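June, 6.40 am

Kettle on, ten minutes. Writing fast.

Still stuck on the bed question. Windero reckon their new unit will do "general household tidying" by next winter. Read the whole brochure last night, 276 pages if you count the appendices, and not one word on fitted sheets. Plenty on vacuuming. Vacuuming's been done for years, mate.

Fitted sheet is the real test I reckon. Corner pops off, you're leaning over a mattress jammed against the wall, one hand under, one hand pulling, and teh opposite corner goes. I do it half asleep. No idea how you'd write that down as steps.

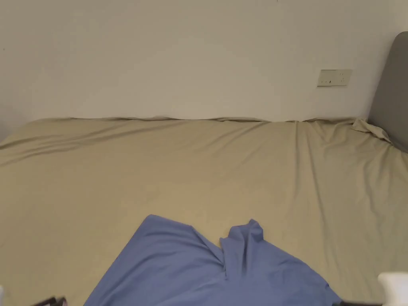
And cloth never sits the same way twice. Urkira got round it on the shop floor by clamping everything flat first, fine for tea towels, 630 an hour or whatever they claimed. Nobody's clamping my doona cover.

Gunnlaugsson trial was more my speed. 2 goes at folding one thing, slow as a wet week, but it did find the edge by itself. Second go was worse than the first. Still liked it more than anythign in the brochure.

So, not yet. Dishes maybe. Beds no.

Toast burning. Ring Brudier re the invoice, and get pegs.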